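Zurberg Flindley 295 Moving Magnet Phono Cartridge

Catalog number 1593
Category: Cartridges and styli / Moving magnet
Availability: In stock
Supplied with: mounting hardware, stylus guard, stylus brush, alignment card

Overview

The Flindley 295 is a half-inch mount moving magnet cartridge for 33 and 45 rpm stereo records. It replaces the earlier Flindley body in the Zurberg range and takes the same screws and the same overhang setting, so an existing headshell does not need to be re-drilled or re-slotted. The generator is new. The coils are wound with fewer turns than before, which lowers inductance and moves the electrical resonance further out of the audible band. Output drops slightly as a result and is still well within the range of any standard moving magnet input.

The stylus is a nude elliptical diamond on a tapered aluminum cantilever. The assembly is user-replaceable and slides forward out of the body without tools. Two further stylus grades fit the same body: a bonded conical for everyday 45s and jukebox pressings, and a fine line for late-pressed or heavily modulated LPs. All three are sold separately on the stylus page.

Zurberg tests each cartridge for output and channel balance before boxing. The measured values are printed on the slip inside the lid. Keep the slip, as the service department will ask for it if the cartridge comes back.

Specifications

Type: moving magnet, stereo
Mount: half-inch, two threaded M2.5 inserts
Output: 4.2 mV at 1 kHz, 5 cm/s
Frequency response: 20 Hz to 22 kHz
Channel balance: within 1.5 dB at 1 kHz
Channel separation: 26 dB at 1 kHz
DC resistance: 540 ohms
Inductance: 400 mH
Recommended load: 47 kilohms
Recommended load capacitance: 100 to 200 pF, including arm wiring and cables
Stylus: nude elliptical, 0.3 x 0.7 mil
Cantilever: tapered aluminum tube
Tracking force: 1.6 to 2.0 g, 1.8 g recommended
Vertical tracking angle: 20 degrees
Cartridge weight: 6.4 g
Stylus life: 1000 hours on clean records
Replacement stylus: Flindley 295-E

Tonearm matching

Compliance is moderate. The 295 works best in arms of medium effective mass, which covers most S-shaped and straight arms fitted to direct drive and belt drive decks from the late 1970s onward. In a very light arm the low-frequency resonance rises toward the bottom of the music, and a heavier headshell will bring it back down. In a heavy twelve-inch arm the resonance falls into the region of record warps. Customers with long arms should look at the low-compliance Gondal instead.

The cartridge weight of 6.4 g is within the counterweight range of nearly all arms with a removable headshell. If the counterweight runs out of travel at the rear, the arm maker's auxiliary weight is the correct remedy. Do not add putty or coins to the headshell.

Mounting

Fit the stylus guard before starting and leave it on until tracking force is to be set. The inserts are brass and the screws need only be finger-tight plus a quarter turn. Overtightening will pull the inserts.

1. Connect the four headshell leads by color. Red is right signal, green is right ground, white is left signal, blue is left ground.
2. Fit the screws loosely so the body can still slide in the slots.
3. Set overhang with the alignment card supplied, or with the protractor that came with the deck. The two will agree to within a fraction of a millimeter on most arms.
4. Square the body to the grid lines at both null points and tighten the screws evenly.
5. Float the arm, zero the dial, then set 1.8 g.
6. Set anti-skate to the same figure as tracking force.
7. Adjust arm height so that the top of the cartridge body is parallel to the record surface with the stylus in the groove.

Hold the clips with fine tweezers and never solder to the cartridge pins. Heat travels straight up the pin and opens the coil, and this damage is not covered.

A new stylus settles over the first 20 hours of play. Bass output and tracking both improve slightly in that period. Recheck the tracking force once it has passed.

Loading and cable capacitance

Load capacitance has more effect on the sound of a moving magnet cartridge than most owners expect. Total capacitance is the sum of the arm wiring, the interconnect and the phono input itself. Too much gives a peak in the upper treble followed by an early roll-off, heard as a hard edge on cymbals and brass. Too little is rarely a problem.

Typical arm wiring contributes 20 to 40 pF. The Zurberg interconnect contributes 80 pF per meter. Phono inputs vary widely, from 50 pF to more than 300 pF on some older integrated amplifiers – check the manual before buying a long cable. If the input has a capacitance switch, begin at the lowest position.

Use with the Pladeck phono stage

The Pladeck has a fixed moving magnet input of 47 kilohms and 100 pF. With one meter of Zurberg interconnect and ordinary arm wiring, the total sits at the top of the recommended range. No adjustment is needed. Leave the gain switch in the low position, as the high position is intended for high-output moving coil types and reduces overload margin with the 295 to no purpose.

Stylus care

Clean the stylus dry, from back to front, with the brush supplied. One stroke before each side is enough. A wet cleaner can be used at longer intervals if residue has built up, but apply very little of it, and keep it off the cantilever, where it can wick up into the suspension and soften the damper. Do not use isopropyl alcohol at high strength on the stylus for the same reason.

Inspect the diamond under magnification every few hundred hours. Flats on the contact faces appear as two bright spots. A worn stylus damages records well before distortion becomes obvious, and old soul and jazz 45s pressed in polystyrene are the least forgiving. Styrene pressings should be played only with the conical stylus.

Deck position and surroundings 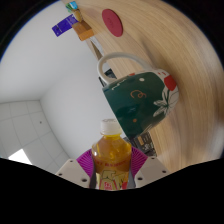
The 295 will pick up vibration from whatever the deck stands on, as will any cartridge of its sensitivity. A rigid, light shelf fixed to a masonry wall is the best support in a room with a sprung wooden floor. On solid floors a heavy cabinet does equally well. Check the platter with a spirit level in two directions and correct at the deck's own feet. Keep the loudspeakers off the same surface. The same applies to drinks: a mug, or a plastic bottle of tea with a screw cap, belongs on a separate table away from the deck. Sugared liquid in a groove dries to a film that a carbon brush will not lift, and the record will then need a full wet clean. If liquid reaches the cartridge itself, remove the stylus assembly, leave both parts to dry in room air, and contact the service department before playing anything.

Hum is most often a grounding fault. Confirm that the deck's ground wire is attached to the amplifier terminal and that all four headshell clips are tight. Hum in one channel only points to a signal or ground lead at the headshell. Hum that rises as the arm moves toward the spindle is induced from the motor or from a transformer nearby, and moving the amplifier to the other side of the deck will normally reduce it.

Compatibility

Fits: all half-inch mount headshells and fixed-head arms with slots or holes at 12.7 mm centers
Does not fit: P-mount (plug-in) arms, ceramic cartridge carriers, automatic changers that need more than 2.5 g
Earlier Flindley styli: will not seat in the 295 body and should not be forced
78 rpm records: not suitable with any of the three stylus grades

Box contents

Flindley 295 cartridge with elliptical stylus fitted
Stylus guard
Two 10 mm and two 14 mm M2.5 screws
Nuts and washers
Stylus brush
Alignment card
Test slip

Headshell leads are not included. A set of four is listed under accessories. The cartridge can also be ordered pre-mounted and aligned in the Zurberg magnesium headshell, in which case allow two extra working days for dispatch and state the make and model of the arm in the order notes.

Warranty and returns

The body carries a two-year warranty against electrical failure. The stylus is a wear part and is covered against manufacturing defects only, for 90 days from delivery. Bent or missing cantilevers are not covered. Unused cartridges can be returned within 30 days in the original box with the stylus guard fitted and the test slip enclosed. Cartridges that have been mounted are treated as used.

Worn 295 styli can be traded in against a new 295-E. Send the old assembly in its guard – loose styli arrive broken and cannot be credited. Trade-in credit is applied to the order once the old part has been received.

Related items

Flindley 295-E replacement stylus, nude elliptical
Flindley 295-C replacement stylus, bonded conical
Flindley 295-F replacement stylus, fine line
Gondal low-compliance cartridge
Pladeck phono stage
Zurberg interconnect with ground wire, one meter
Zurberg magnesium headshell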